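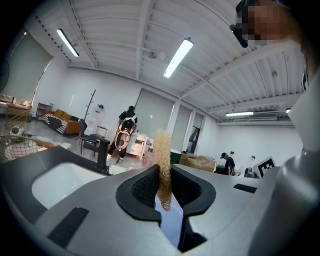

When will the Cluscombe swimming pool open again? The pool is due to reopen on 14/12/2019, five weeks after it closed for work on the boiler and the changing rooms.

The work began in November and was meant to take a fortnight. Engineers from Stavance, the firm that runs the pool, then found a leak in the pipes under the shallow end -- the repair meant lifting 16 metres of floor.

"We know people have been driving to Brerkari for their swim, and we're sorry it has gone on so long," said manager Fulgencio Salcedo.

Early morning swimming will start at 6.30am as before. Children's lessons will not return until the new year, and parents who paid for the lost weeks can ask for the money back or have it taken off next term's bill. Season tickets will be extended by five weeks.

The small car park on Bedoya Lane stays shut while the drains are checked. It has about 30 spaces, and drivers are asked to use the one behind the library, where the first two hours are free.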